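Jornport Table Tasks: Data Card

Summary

Jornport Table Tasks is a set of simulated manipulation episodes produced by students in the second-year robotics project course at Bestasari Technical College. The set supports the course assignment on learning from demonstration and is shared with partner schools for teaching purposes. The course is supervised by Sigrun Vik.

Contents

The release holds 3,000 episodes divided among 82 table layouts. Every episode is rendered in simulation; no real-robot recordings are included. The grocery layouts use a single white arm with a two-finger gripper, a long white table, a woven basket, and a small group of drink cartons. Fruit is the usual object to be moved, and the cartons serve as obstacles.
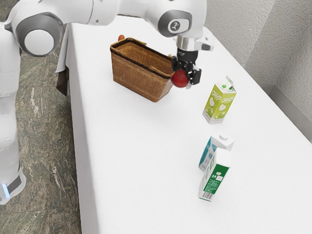 Collection

Student teams of two operated the arm by keyboard or hand controller in the Granström simulation lab. One student drove the arm while the other entered the task instruction and marked the episode as complete, failed, or abandoned. Each team submitted 50 practice episodes before its work was accepted for the release. Practice episodes are stored separately and should not be mixed with the main set.

Annotation

Each episode carries a written instruction, an outcome label, and the times at which the gripper closes and opens. Labels were checked by a second team. Where the teams disagreed, the episode was reviewed in class and the final label recorded in the notes field.

Particular care is needed with the basket layouts. When the fingers are lowered inside the rim, the object may be hidden from the camera, and annotators were told to rely on the gripper state log in such cases.
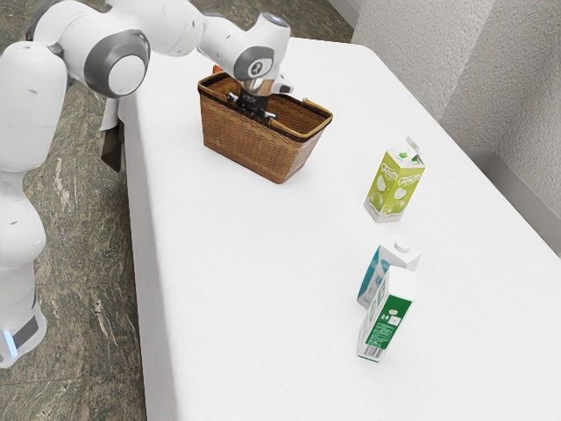
The log is supplied with every episode and uses the same clock as the video. Teams that build their own viewer should display both together — early versions of the course viewer did not, and a number of release times had to be corrected in July.

Known limitations

Lighting varies little between layouts. Carton positions were set by hand and favor the right side of the table. Failed episodes are fewer than the course would wish, as several teams deleted theirs before the rule on keeping them was announced.

Use and citation

The set may be used for instruction and for student research. Commercial use requires written permission from the course office. Reports should cite the set as "Jornport Table Tasks, version 2" and name the layouts used.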